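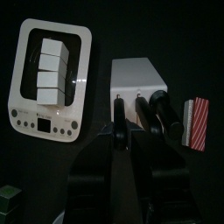

Unit 13: Stability of stacked blocks and placement near appliances
Course notes, Bandeck workshop. Prepared by Margit Szalai, revised in October by Soo-ah Pyo.

1. Scope

These notes deal with single-column stacks of equal cubes and with the layout of a bench that also carries a countertop appliance. Friction and joint adhesives are left to Unit 14. Students should have read the section on centre of mass in the Vonthorpe reader before the session.

2. Terms

Column: cubes placed one on another, one cube per level.
Offset: the horizontal distance between the centres of two neighbouring cubes.
Lean: the overall drift of the column from the vertical. A column can lean through many small offsets or through one large one.
Seam: the line where two cubes meet. Under side lighting the seam shows dark and is the easiest place to read an offset from a distance.

3. The tipping condition

Take cubes of side a, stacked on a level surface. For each seam, find the centre of mass of everything above it. The column stands if that point lies over the face of the cube below, at every seam and at the base.

For a column of four with a constant offset d to one side, the three cubes above the lowest seam have their centre of mass at 2d from the centre of the bottom cube. The condition is 2d < a/2, so d < a/4. The base condition is 1.5d < a/2, so d < a/3. The lowest seam therefore governs.

Worked case: a = 42 mm. The limit on d is 10.5 mm at the lowest seam and 14 mm at the base. A constant offset of 13 mm passes the base check and fails at the seam. Marks are lost every year for checking the base alone.

If the offsets are unequal, no shortcut applies. Work down from the top and check each seam in turn.

4. Reading a lean by eye

The column at the head of this handout has four white cubes and a slight lean, with the top cube set a little to the right. Do not take offsets from a single view. A column seen at an angle hides any drift towards or away from the observer, and a tilted view adds a false lean. Use the edge of a nearby object for comparison — the side of an appliance will do — and take a second reading at right angles to the first.

5. Layout on the bench

Leave a clear gap between the column and the appliance behind it. A white stack against a dark window is easy to see, but glare on the glass can hide an edge. Keep the controls free. A stack standing in front of a row of buttons will be knocked by the first person who reaches for them.

6. Exercise

Work in pairs, in room 514. Using the Seol cube set, build a column of four with a constant offset and increase d by 1 mm at each trial until it falls. Record the last stable value and compare it with a/4. Measured values usually come out low — edges are rounded, and the bench is seldom level.

Hand in the table and a one-page note. Further problems: Bandthorpe problem book, page 34.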